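Clearing the corner table (and keeping it clear)

25 Feb 2021

Every house has one surface that eats things. Ours is the table in the back corner, and by the end of January I couldn't have told you what color it was! Mail, batteries, half a roll of tape, a bag of buttons, the good scissors I'd already replaced once. So I finally set a timer for 20 minutes and went at it.

First tip: take everything off. I know the usual advice is to sort as you go, but I've tried that and I just end up reading old catalogs standing up. Get a big box (mine was a leftover from when we ordered the shelves) and sweep the whole lot in. The sorting can happen on the floor, or on the bed if your knees are like mine.

Second, wipe it while it's bare. A damp cloth with one drop of dish soap, then a dry cloth right behind it, going toward you from the wall. Don't let water sit along the back edge, especially if your table is pushed up close. For scuffs I use a plain white eraser, the school kind, and I rub lightly — press hard and you can leave a shiny patch that bugs you more than the scuff did. Some marks won't budge. I've made my peace with those.

Then comes the part I like best, which is putting back ONE thing. Just one! Leave it overnight and see how it feels to walk past.
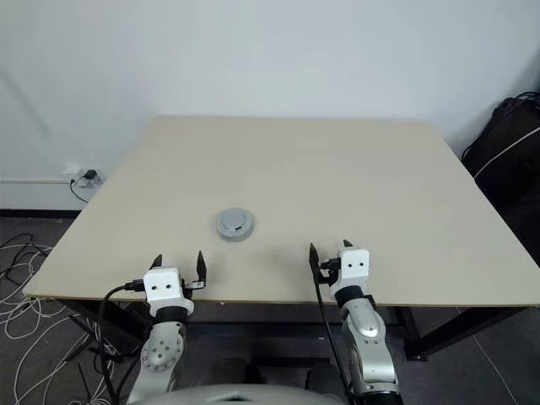 One round thing on the corner table, and plenty of room left over.

My neighbor Ngân Vi does this with her kitchen counter and she swears the trick is picking something low and flat. A tall vase turns into a post that people lean envelopes against (she's right, I've watched my own family do it). A low thing in the open just sits there looking like it belongs.

As for the box, I give it a week. Whatever I go digging for gets a proper home in a drawer, and the rest gets sorted in one go with the radio on. Batteries go in a jar with a lid, used ones in a separate jar, and please label them, or you'll be testing them all in the flashlight like I was. Buttons went to my sister, who wanted them for some reason.

If your table is against white walls, check those too while you've got the cloth out. Chair backs and elbows leave gray smudges at just the height you stop noticing. Dab, don't scrub, and try a spot down low first.

Next up is the hall closet, probably in April. I opened the door yesterday and closed it again.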